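Onia passes 1,500 recordings in cloth-handling project

Onia has collected 1558 recordings of its two-armed robot handling cloth, as part of a project to teach machines to fold, flatten and sort everyday textiles. The firm says it wants 2047 before it begins the next full round of training in March.

The work is being done at the company's site in Gotunora, where operators guide the two arms through each task from start to finish. Every attempt is saved as a separate recording, with the camera views and the movements of both arms stored together. The learning system, called Flivex, is then trained to copy what the operators did.

Korkor Nartey, who runs the collection, said cloth had been chosen because it is hard to handle in a way that boxes and bottles are not. "A box is the same shape every time you pick it up," she said. "A shirt never is. You can put it down twice in the same place and get two different problems."

Most of the recordings so far cover three tasks: taking hold of a piece by two corners, laying it flat, and folding it in half. Operators are asked to change the starting position between attempts and to leave other things on the table, so that the system does not learn to expect a tidy surface.
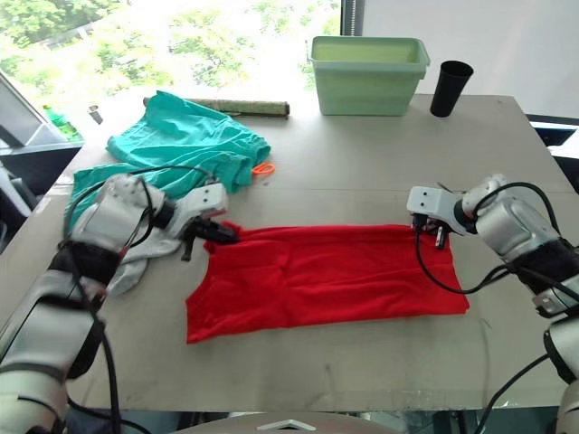 Recordings are checked before they are added to the main set. A reviewer watches each one at double speed and marks the point where the grip is made, the point where the cloth is released and any slips in between. Attempts that go wrong are kept if the operator recovers and finishes the task. Those that are abandoned go into a separate folder, which the team has not yet used for training.

An earlier version of Flivex was trained on a smaller set in the autumn. In the firm's own tests it managed to bring two corners together in 79 per cent of attempts, but it did much worse with thin fabrics and often closed the gripper on two layers at once. Nartey said the newer recordings include more of both cases.

"We had a lot of good, clean folds and not enough awkward ones," she said. "The operators had become too skilled – they were setting the cloth down neatly without thinking about it."

Shifts at the arms have been kept to 2 hours, with a break halfway through. Operators work in pairs and swap over, one guiding the arms while the other lays out the cloth and writes a short note on each attempt. The notes give the task, the type of fabric and anything unusual.

Part of the set will be shared with Nisbet, a laundry equipment supplier that is helping to pay for the project. It plans to try the trained system on towels and pillowcases first. No date has been given for that trial, and Onia said it would not start until the March training round had been tested in Gotunora.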